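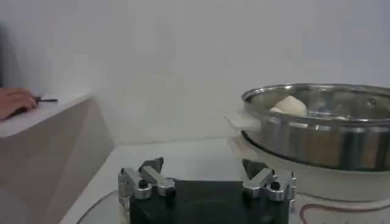
Flallham Community Kitchen is delighted to announce that its much-loved bun mornings are coming back to Ranbridge this August, with a bigger room, more tables and, after a great deal of friendly lobbying from our regulars, a proper beginners' course for people who have never made dough in their lives. The course is called First Batch, and it is built around the humble bun, the soft, round, pale kind that looks so comfortable sitting by itself in the side of a steel pot on a white appliance base. We have always thought that one bun and one pot is a fine place for a new cook to start, and there is plenty of time afterward to get ambitious!

First Batch will run for 8 weeks in our kitchen on the ground floor of the old Traslow building, with a morning group starting at 9:30 and an evening group starting at 6:15 for those who come straight from work. Each group will be kept small enough that everybody has elbow room (anyone who remembers the winter sessions in the hallway will know why we are so pleased to be able to write that sentence). Places are free for Ranbridge residents. Flour, yeast, fillings and the loan of aprons are all included, and so is the tea, which comes out of the big urn and is as strong as ever.

The course is led by Lovely Yap, who has taught at Flallham since our very first season and whose scallion rolls have been known to disappear before the plates reach the table. "People come in worried that they are going to be bad at it," said Yap. "Then they get their hands into the dough and about ten minutes later they are telling me about their grandmother's kitchen. I don't mind if the first ones come out lopsided. Mine still do sometimes, when I'm talking too much, and I do talk too much. We eat those ones first."

The early weeks stick to plain dough: mixing, kneading, resting, shaping and steaming, with plenty of repetition and no rush. Fillings come along in the middle of the course, beginning with sweet red bean and going on to mushroom and cabbage, pork with ginger, and a pumpkin filling that was voted in by last year's group. The final session is an open table, to which everyone taking part may bring 2 guests, and we do mean it when we say the guests should arrive hungry.

The return of the bun mornings follows a busy year for the kitchen. Our members and visitors made 1,089 buns between last fall and the end of spring, a number we can state with confidence thanks to a tally sheet taped to the pantry door, and 944 of those went out to neighbors through the Lavoie Street lunch table. The rest were eaten on the spot, with mustard in at least one case that we have agreed not to discuss further.

Orest Stetsiuk, kitchen manager at Flallham, has spent the summer getting the new room ready. "We wanted low counters, good light and somewhere to put your coat, and now we have all of those," said Stetsiuk. "I grew up with steamed dough too, a different sort, served with garlic and oil, and Lovely has been kind enough to give me twenty minutes in week six to show it off. My mother has already called twice to make sure I'm doing it right. If you have a family version of your own, please tell us when you sign up, as we would love to fit in as many as we can."

The room has step-free access from the parking lot side, and the counters can be used comfortably from a chair. Children aged ten and up are welcome in the morning group with an adult. Please let us know about allergies on the sign-up form so that we can plan the fillings properly. Wheat flour will be in use at every session, and we are sorry to say we can't offer a gluten-free version of this course yet, although Yap is testing a rice flour dough at home and reports that it is getting friendlier.

Sign-up is open now at the Flallham front desk and at the Ranbridge library counter, where paper forms are kept beside the returns bin. You do not need to bring any equipment. A container with a lid for taking your buns home would be very welcome, and if you happen to have a spare one for the person next to you, so much the better.

About Flallham Community Kitchen

Flallham Community Kitchen offers cooking classes, shared meals and low-cost kitchen time to the people of Ranbridge and the surrounding area. It is supported by member donations and by the proceeds of its spring and fall suppers. Reporters who would like to visit a session or speak with Lovely Yap are asked to contact Orest Stetsiuk at the kitchen office, mornings preferred.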